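Datenblatt: Behälter und Leergut, Teilbestand Semano

Stand: 17. Februar 2026
Fassung: 2
Ansprechpersonen: Hằng Đặng (Bestand und Beschriftung), Grímur Hafstein (Behälter und Aufbau)

Gegenstand

Der Teilbestand Semano dokumentiert Leergut und vergleichbare Verpackungen in offenen Sammelbehältern. Er ist aus der Bestandsaufnahme der Sortierstelle Eskildsen hervorgegangen und wird seit Oktober als eigenständige Einheit geführt. Erfasst werden Lage, Form und Durchsichtigkeit der Gegenstände sowie der Zustand des jeweiligen Behälters. Angaben zu Herkunft, Inhalt oder Pfandwert der Verpackungen sind nicht enthalten.

Umfang

Der Teilbestand umfasst 200 Einträge. Jeder Eintrag besteht aus einer Aufnahme und einem Textfeld in deutscher Sprache. Die Einträge sind drei Gruppen zugeordnet: Flaschen, Becher und Schalen, Sonstiges. Gegenstände, die sich keiner der beiden ersten Gruppen eindeutig zuweisen lassen, werden unter Sonstiges geführt und im Textfeld erläutert.

Behälter

Verwendet werden offene Behälter mit schrägen Innenwänden. Gebrauchsspuren werden weder entfernt noch überdeckt. Kratzer, Flecken und Abplatzungen gehören zum Behälter und sind im Feld «Zustand» zu vermerken. Dasselbe gilt für Öffnungen im Boden, die bei der Auswertung leicht mit kleinen dunklen Gegenständen verwechselt werden. 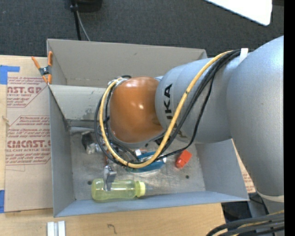 Bei durchscheinenden Kunststoffflaschen ist besondere Sorgfalt geboten. Auf verkratztem Metall ist ihr Umriss stellenweise schwer vom Untergrund zu trennen, und helle Farbtöne wie Gelbgrün verschieben sich je nach Grauwert der Umgebung. Die Beschriftung richtet sich deshalb nach der Form: Boden, Verjüngung und Hals werden einzeln angegeben, soweit sie erkennbar sind. Verdeckte Teile werden nicht ergänzt.

Felder

Gruppe: Flaschen, Becher und Schalen oder Sonstiges.
Lage: liegend, stehend, angelehnt oder unbestimmt.
Durchsichtigkeit: klar, durchscheinend oder deckend.
Farbe: freie Angabe, höchstens zwei Farbwörter.
Zustand: Angaben zum Behälter, nicht zum Gegenstand.
Bemerkung: freie Angabe, darf leer bleiben.

Beschriftung

Jeder Eintrag wird von zwei Personen unabhängig voneinander bearbeitet. Weichen die Angaben im Feld «Lage» oder «Gruppe» voneinander ab, entscheidet die für den Bestand zuständige Person. Abweichungen bei der Farbe bleiben bestehen -- beide Angaben werden übernommen und durch einen Schrägstrich getrennt.

Bekannte Einschränkungen

Die Gruppe Becher und Schalen ist schwächer besetzt als die Gruppe Flaschen. Glas kommt im Teilbestand nicht vor. Die Bezeichnung «unbestimmt» wurde in der ersten Fassung uneinheitlich gebraucht; die betreffenden Einträge sind durchgesehen, einzelne Restfehler jedoch nicht auszuschließen. Rückschlüsse auf das Gewicht oder den Füllstand einer Verpackung sind anhand der Einträge nicht zulässig.

Änderungen gegenüber der ersten Fassung

Das Feld «Zustand» wurde neu aufgenommen. Das frühere Feld «Material» ist entfallen, da die Angaben ohne Prüfung am Gegenstand nicht zu belegen waren.

Nutzung und Meldungen

Die Nutzung zu Forschungs- und Lehrzwecken ist gestattet. Eine Weitergabe an Dritte bedarf der schriftlichen Zustimmung der Sortierstelle Eskildsen. Fehler in der Beschriftung sind unter Angabe der Eintragsnummer an Hằng Đặng zu richten, Hinweise zu den Behältern an Grímur Hafstein.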